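Stefanou to open joinery finishing works in Plosstead

Plosstead, 2022-12-05 – Stefanou, the Estbridge maker of fitted furniture, has signed a lease on a second works in Plosstead. Production is due to start in April.

The site will handle sanding, staining and oiling of table and worktop panels, which at present share a floor with sawing and assembly in Estbridge. 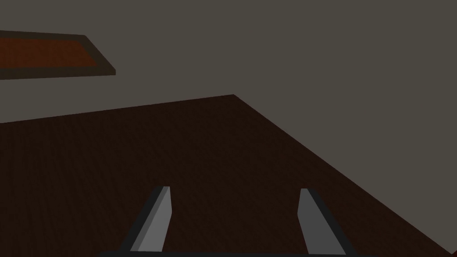
Panels up to 145 cm wide will be finished in one pass. The drying room holds 112 panels and is kept at a steady humidity – a condition of the Sadusen oil finish, which cures slowly and marks easily in damp air.

Dust extraction is ducted to the rear of the building. Filters will be changed every 90 days.

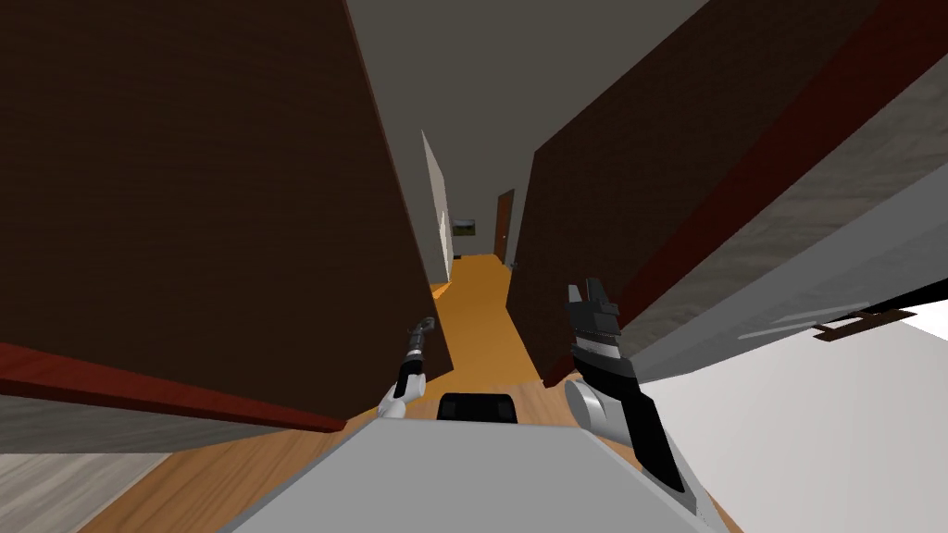
Deliveries between the two sites will run on weekday mornings only, under the terms of the planning consent. Lorries will use the northern entrance.

Lead times for stained orders are expected to fall by three weeks once both sites are in full use.

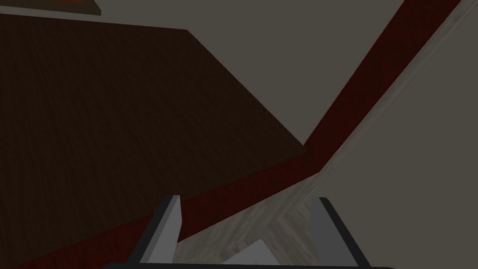

Two gripper fingers, rendered view.

Orders placed before the move will be completed in Estbridge to the existing schedule. Prices for the current range are unchanged.
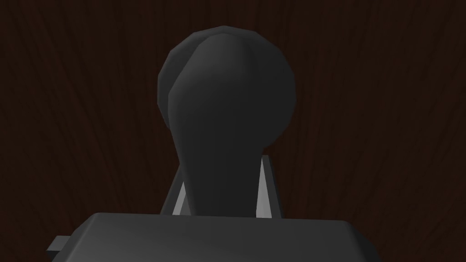 Trade customers will receive revised sample boards and a new stain chart before April. The Estbridge showroom keeps its present opening hours.

Ends

Notes to editors: panel widths are given before edging.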